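Two historians have suggested a new reading of a puzzling entry in the Bilascombe manor rolls, which records a fine of 32 pence paid by a woman for "the matter of the bell".

Ruba Nassar and Hussam Aoun argue that the bell was a tavern sign — earlier writers took it to be the one in the parish church.
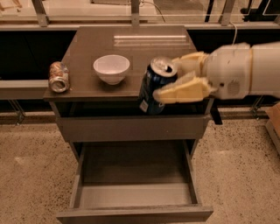

Nassar found the same phrase in 3 later rolls, each time beside a fine for selling weak ale. Aoun thinks the clerk was using a local nickname. Their article on the rolls will be published in July.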